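Section 4: Making Up the Bed with Your New Duvet

Okay, so you've got the bed together (Section 3, well done, the slats are the worst of it) and now we get to the fun part. I wrote this section after making up more beds than I care to admit, for the Bramley rental rooms and for my own place, and I've done it wrong in every way there is. If you've had duvets your whole life, skip to step 6 and just read the cautions.

What you should have out before you start

The duvet itself, still in its Sillidora bag
The cover, which comes in the flat packet with the buttons taped to the card
A fitted sheet, already on the mattress
Two pillows and their cases
Something to tie with, if your cover has no inside ties (cotton tape is great, shoelaces will do)

Note: The queen and the king come in the same size bag. Check the little tag sewn into the seam before you cut anything off! The queen is model 518. I've had to stuff a king back in its bag and I wouldn't wish that on anybody.

4.1 Waking up the duvet

1. Open the bag along the zipper, away from your body, and pull the duvet out by one short end. It's been squashed flat for months, so it'll look like a sad pancake. Give it time.

2. Lay it over the bed, on top of the fitted sheet, and leave the bedroom door open. Four hours is good. Overnight is better, if you can sleep on the couch or you've got a spare blanket somewhere.

3. Come back a couple of times and shake it. Grab two corners, snap it up and down like you're getting sand out of a beach towel, then turn it a quarter and do it again.

4. Feel along the seams for clumps. When you find one, pinch it on both sides and roll it between your fingers until it lets go. I used to skip this (I figured sleeping on it would even things out) and ended up with one cold stripe right across my knees for all of January.

Caution: Don't speed this up with a hair dryer. The outer fabric is thin and it'll scorch before the filling warms up at all.
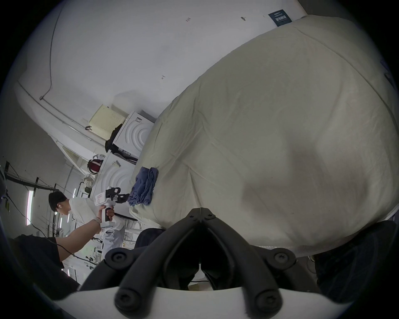
Hollows are the other thing to look for while the duvet is settling, and they're sneakier than clumps. You can pat a clump and know it's there, but a hollow just looks like a wrinkle until you lie under it. Stand at the side of the bed and look across the top, low, with the light coming from behind the bed if you can manage it. Ordinary soft wrinkles are fine and so are the long diagonal seam lines on a cream one like this, but the darker dip near the lower middle is the sort of spot I'd put my hand on. If it feels as thick as the rest, it's only the way the fabric is lying and you can leave it alone. If it feels thin, lift the duvet by the nearest edge and shake toward the dip, gently, five or six times. And while you're at it, get your laundry off the bed! A crumpled bit of blue cloth left near the edge like that is exactly the sort of thing I end up buttoning inside the cover, and then I spend a week wondering where it went.

4.2 Getting the cover on

There are a lot of ways to do this and people get very loyal to theirs. Mine is the roll. It looks silly halfway through and then it works.

5. Take the duvet off the bed and put it on a chair. Turn the cover inside out and spread it flat on the mattress, with the open end (the one with the buttons) at the foot.

6. Put the duvet back down on top of the cover and line up all four corners. Take your time here, because a crooked start means a crooked bed.

7. Tie the corners. The cover has a short tie inside each one and the duvet has a matching loop. A plain bow is enough. Don't double knot or you'll be cursing me on wash day.

8. Start at the head of the bed and roll the duvet and cover up together, nice and snug, all the way down to the foot. You'll have one long sausage.

9. Reach into the opening at one end of the sausage, turn the cover out over the end of the roll, and do the same at the other end. Work the opening over the middle too.

10. Button it up, leaving the two middle buttons for last, and unroll everything back toward the head.

11. Shake, smooth, done.

Note: If you've got somebody to help, put one person on each side for steps 8 through 10 and agree on the speed first. I roll fast and it has caused arguments.

Caution: The Stillano cover (the one with the hidden zipper) opens along the long side, so the roll has to go from side to side. Start at the closed side and finish at the zipper. Everything else is the same.

4.3 How far should it hang?

I like a hand's width above the floor on both sides. Much longer and you'll step on it getting up, much shorter and whoever sleeps on the edge gets a draft. If one side hangs lower than the other, go down to the foot and tug from there. Pulling from the side only drags the filling over with it, and then you're back hunting for hollows.

If your bed frame has a raised rim, tuck nothing on the first night. Let the duvet hang loose and see how you like it.

4.4 Pets, crumbs and washing

My cat Puma believes the duvet was delivered for her. If you have a Puma of your own, keep a throw folded at the foot and wash that every week, which saves you washing the big thing so often. The cover goes in warm with like colors. The duvet goes in cool, by itself, on gentle, maybe twice a year.

Use a big machine. A small one will take the duvet if you shove hard enough, but the middle never gets rinsed. Dry it on low with a couple of clean tennis balls, and stop every half hour or so to pull it out and turn it around. Mine takes around 100 minutes, longer in July when the air is sticky.

Caution: Never put it away damp, even a tiny bit. Check the corners, where the fabric is doubled, and if you aren't sure, give it another round.

When it's dry, go back to step 3 and shake it out the same way you did on the first day. Pillows are in Section 5.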